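Working student and barn assistant wanted, from June, Sornberg Eventing

We are an eventing stable a short drive outside Ruston and we look for one person to join our small team from June until the end of the competition season. The position is full time and includes a room. It is suitable for a rider who wants to learn the sport from the ground and who is not afraid of early mornings.

About the stable

Sornberg Eventing is run by Cempaka Tarigan, who rides and trains the horses, together with Mei-kuen Peng, who is responsible for the barn and for the young horse program. We have horses from unbroken three-year-olds up to Intermediate level. Most of them belong to owners who visit often, so it is important for us that you are polite and can speak with people about their horse. We have 80 acres of grass, a sand arena, and a small cross-country field with ditches, banks and one water complex. For gallop work we drive to the track at Rirkholm.

Your work

The day starts at 6:00 in the morning with feeding and turnout. After this come the stalls, grooming, tacking up, and hosing and icing legs when the horses have worked. You will also clean tack, braid for shows, and help to load and drive to events. At the events you will groom, and in the vet box we expect that you stay calm and listen.
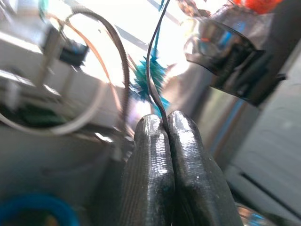

You will ride from two to four horses in a day, depending on your level. In the first weeks this is mostly hacking and trot sets. Later it can be flatwork and jumping schools on the young ones. Cempaka gives you two lessons every week, on your own horse or on one of ours. If you bring a horse, a stall and hay are included, but shoes and vet are your own cost.

What we ask

You are 18 or older and you have a driving license. You have ridden at Novice level or higher, or you can show us similar experience in show jumping or dressage. You can handle a fresh horse on the ground without losing your temper. Experience with clipping and with a trailer is welcome, and we can teach both. You must have your own helmet and body protector in good condition.

What we offer

Pay is 900 dollars per month, with one and a half days free each week. We give also 100 dollars per month toward your entry fees if you compete. Your room is in the staff house, number 516 on Halim Road, five minutes from the barn by foot. You share the kitchen and the bathroom with one other groom. Internet and heating are paid by us. Please bring your own bedding.

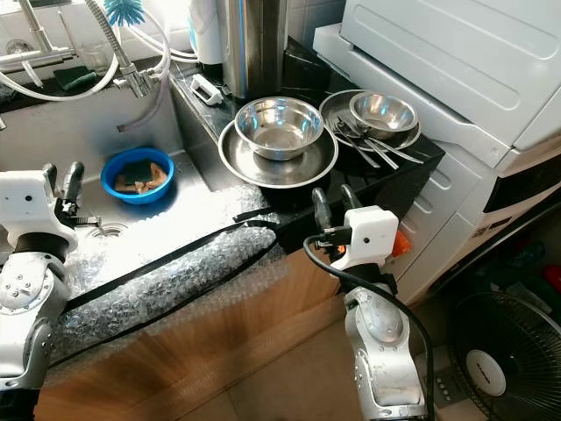 The sink and the counter.

How to apply

Send us a letter of one page with your riding history, the names of two people we can call, and a link to a video where you ride on the flat and over fences. The video does not have to be from a competition. We would like to see also how you lead and tack up a horse, if somebody can film this for you.

We invite the people who fit best for a trial of two days. During the trial you sleep in the staff house and eat with us. Travel is not paid, but we can pick you up from the bus station in Ruston if you tell us your time of arrival.

Letters go to Mei-kuen Peng at the stable office. She is also the person to call with questions, best between 12:30 and 2:00 in the afternoon, when the horses have their lunch.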